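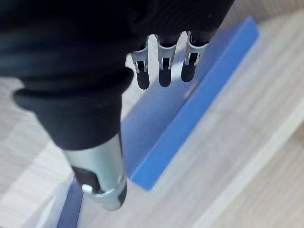
Hard water and the tankless heater, flush interval?

wirir_dan
2025-03-28
House in Wirirbridge, well water, hardness tests at 16 grains. Heater went in last August. Manual says flush yearly. Installer says every six months at this hardness. Which is it?

Renu Semwal
Six months. Yearly intervals assume softened or moderate water. At 16 grains, scale builds on the heat exchanger well before month 12. Do you have isolation valves?

wirir_dan
Yes, both sides. Set at 120 F.

pipe_619
Disagree. Interval should follow usage, not the calendar. My meter showed 2,326 gallons of hot water for the whole winter, two people. I flush yearly at similar hardness and the flow rate hasn't dropped.

Renu Semwal
Flow rate is a late indicator. Outlet temperature swings and longer burn times show up first. Log those before you call it clean.

pipe_619
Logged. Outlet stays within a degree of setpoint.

grorallow_h2o
A softener fixes this upstream. Otherwise white vinegar, small pump, 50 minutes, then rinse with cold water until it runs clear. Clean the inlet screen while the water is off.

wirir_dan
Doing the first flush this weekend. If the vinegar comes out cloudy I'll stay at six months.

Renu Semwal
Close both isolation valves and cut power first.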